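Speaker notes: What we learned selling a giant kanafeh by the slice
Widad Salameh, Daher Bakery
Slot is in April, afternoon session, right after the coffee break
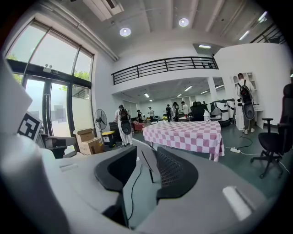

Opening

Say who I am and where the shop is. Daher has been open on Kellinby Street for nine years. Cookies and small trays of pastry at first, coffee later.

The talk is about one product, the big kanafeh. It is a single round pan that feeds about 50 people. We sell it whole for parties and by the slice on weekends.

Ask who has eaten kanafeh. If most hands go up, skip the next part.

What it is

Shredded dough and butter, pressed into a pan. Soft white cheese on top of that. Bake, flip, pour on the syrup, finish with ground pistachio. It has to be eaten warm. The cheese firms up as it cools and people who try it cold for the first time usually don't order it again.

How the big one started

Dima Masri ordered six regular pans for her sister's engagement and asked if we could make it one. I said yes before I checked the oven. Our deck oven took the pan with almost no room on either side. The bottom browned on the left and stayed pale on the right.

We turned the pan every few minutes on the next try. Better. Now we bake at 300 for longer than you would bake a small one, then finish it hot for the color.

The flip

This is the part people ask about. A small pan, one person can flip. The big one takes 2 people and a second pan on top as a lid. Hala Tarawneh and I do it together. She counts, I follow. We lost one on the floor during the first month and had to call the customer.

Pause here for questions if they come.

Cheese

We used to soak our own Nabulsi cheese overnight to get the salt out. For the big pan that meant too many tubs in the walk-in. We switched to a blend from Murus, part unsalted cheese and part mozzarella. It stretches more. A few older customers noticed and told us so. We still do the soaked cheese in the small pans for them.

Price

Whole pan is 600 dollars, ordered three days ahead. Slices are priced a little higher than the small pans per pound, to cover the extra hands. Don't get into margins unless someone asks.

What went wrong

Syrup too early. It sat and went soggy before pickup. We now send it in a jar and the customer pours.

Delivery. Abundio Trujillo drives for us and built a wooden rack for the van. Mention that flat boxes did not hold.

Selling slices late in the day. We stop at 4 now.

Close

Start with the oven measurements. Take one order a week until the crew is used to it. Thank Hugo Olmedo for inviting me. Recipe cards are on the table by the door, please take only one each, I printed them at home.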